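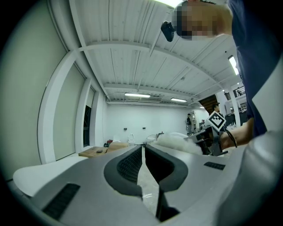

Sikomix Community Help > Learning from demonstration > Evaluation

More demonstrations, lower success. Is my comparison wrong or is my data wrong?

Posted by Stanisława Ostrowski

Good morning to all. I ask for advice on a result which I must present to my group in November and which I do not understand well.

We collect demonstrations with hand-held grippers, one in each hand, with a wide camera on each of them. On top of the gripper there is a square marker, and we use it to check the pose of one hand as the camera of the other hand sees it. The task is with white fluffy filling material. The left gripper must hold a small cloth bag open and the right gripper must take a tuft from the mound and put it in the bag. Then we train one policy for two robot arms with the same fingers.

The first policy was trained with 222 demonstrations, all made by me. On the robot it completed 28 of 48 trials. Then two colleagues joined the collecting and we reached 343 demonstrations. I trained again from the beginning with the same settings, and the new policy completed five trials fewer than the old one, again of 48. I expected an increase, even a small one.

What I have checked until now:

The loss on the held-out demonstrations is lower for the new policy.
The camera calibration files are the same for both sets.
The finger pads were not changed.
The trials were made by the same person, with the same rule for success (tuft fully in the bag, bag still held, before the time limit).

The failures look different to me. The old policy usually failed by closing too high over the mound and taking nothing. The new policy goes to the mound well, but sometimes it stops for a long time before it closes, and the time limit comes. I did not write down the kind of failure for each trial, so this is only my impression from watching.

My supervisor says to remove the demonstrations of the two colleagues and to continue with only mine. I feel this is not right, but I have no argument. Is the decrease real? And if it is real, how can I find which demonstrations cause it?

Thank you for your patience with my English.

Cathal Ní Chonaill
Accepted by the poster

Your English is clear. I will take the two parts in order, first the numbers and after this the data.

With your numbers you can't say that the new policy is worse. The success rate went from 58 percent to 48 percent. The standard error of a difference like this, with the number of trials you have, is close to ten points, so your difference is one standard error. If you had run the old policy twice on two different mornings, a gap of this size would not surprise me. It also doesn't show that the new policy is as good. The experiment is simply too small to separate them, and I would write it in the report with these words.

Did you use the same starting positions for both policies? If the bag and the mound were placed at the same marks in each pair of trials, you have paired results and you can use them better. Make a small table: how many starts both policies completed, how many both failed, how many only the old one completed, and how many only the new one. Only the last two cells tell you something about the difference. For example, with nine starts for the old policy only and four for the new policy only, the exact test gives a p value of 0.27. That is still weak, but you will also see where on the table the new policy fails, and this can be more useful to you than the p value.

A mound of filling is never the same twice, of course. It gets pulled apart and becomes flatter during the day. If all the trials of the old policy were made first and all the trials of the new policy after, the material was different for them. Please alternate: one trial old, one trial new, and change which goes first. Fluff up the mound or weigh out a new one after a fixed number of trials, and write this down. We lost one month on exactly this point with fleece strips, where the second policy in the list was always "worse."

Now the data. The stopping before closing is interesting, and I would believe your impression enough to check it. Held-out loss will not show it. If the new demonstrations contain pauses above the mound, the held-out ones contain them also, and a policy which learned to pause will get a good loss.

Do this check, it needs only the recordings you have. For each demonstration find the time when the right gripper comes inside a few centimeters of the place where it finally closes. Then find the time when the closing begins. Take the difference and plot it for each collector in a separate color. I expect that yours will be short and narrow. A new collector often waits there: they look at the left hand to see if the bag is open, then they look back to the right. In the images of the wrist camera almost nothing changes during this wait, so the policy sees the same picture with "stay" and later with "close," and it has no way to know how long it already waited, unless you give it history.

If you find the pauses, you have three possibilities, from cheap to expensive. Cut the still frames where both grippers move less than a threshold (keep a few, don't cut all). Or give the policy a longer observation history. Or ask the colleagues to repeat their part after they practice for an hour. I would try the first one before anything else, it is one evening of work.

About removing the colleagues: I agree with you. A policy trained on one careful person is often good in the lab of this person and poor when the table is moved. You would get your 28 back, perhaps, and you would not learn why. But you can run it as a test, with three policies: yours only, all together, and all together with still frames cut. Alternate the three. Decide the number of trials before you begin, and do not stop early when the result looks nice.

Please also label the failures this time. A short list is enough: closed too high, no tuft taken, tuft dropped, bag lost, time limit. Let a second person label from video without knowing which policy it was.

hulik_bench

Check the marker first. In our case the second gripper's marker was glued again after a fall and it was turned by a few degrees, and every demonstration after this had a small error in the pose between the two hands. The loss went down nicely and the robot missed the bag. You say that the calibration files are the same for both sets, but if the marker moved between them, the same file is the problem.

Hold both grippers in the calibration block and compare the pose with one from the old recordings. Ten minutes.

Also what is the batch size

Tekleab_R

I have a different opinion about the time limit. If many failures of the new policy are only time limit, then give more time and count again. In real work it is not important if the robot waits three seconds.

I also think 343 is too few for two arms with soft material. We did not see anything stable before we had much more than this. Collect more and the problem will go away by itself.

Comments

Cathal Ní Chonaill, to Tekleab_R: I can't agree with changing the time limit after seeing the results, at least not for the main number. Stanisława can report both, the original limit and a longer one, if it is clear which was decided first. And more data with the same pauses will teach the same pauses.

Tekleab_R: OK, for a paper yes. I was thinking of use in production.

Stanisława Ostrowski: Thank you all. I made the plot of waiting times. Mine are almost all below one second. One colleague is similar to me. The other has a long tail, and when I opened the longest ones, he waits with the right gripper above the mound and adjusts the left. So this fits with what Cathal wrote. I also made the check with the calibration block and the marker is where it was before, the difference is smaller than our noise. To hulik_bench, the batch size is the same in both trainings, 64.

The starting positions were the same marks, but I ran first all the old ones and then all the new ones, as you feared. I will repeat with alternation and with the three policies. I have asked a student from the Godo group to label the videos, she does not know our task and will not guess which policy is which.

Cathal Ní Chonaill: Good. When you cut the still frames, check that the gripper width is in your condition and also the hand pose. If you look only at the hand pose you will cut the closing itself, when the hand is still and only the fingers move.

Stanisława Ostrowski: I had written it exactly in this wrong way. Corrected now, and the training is running.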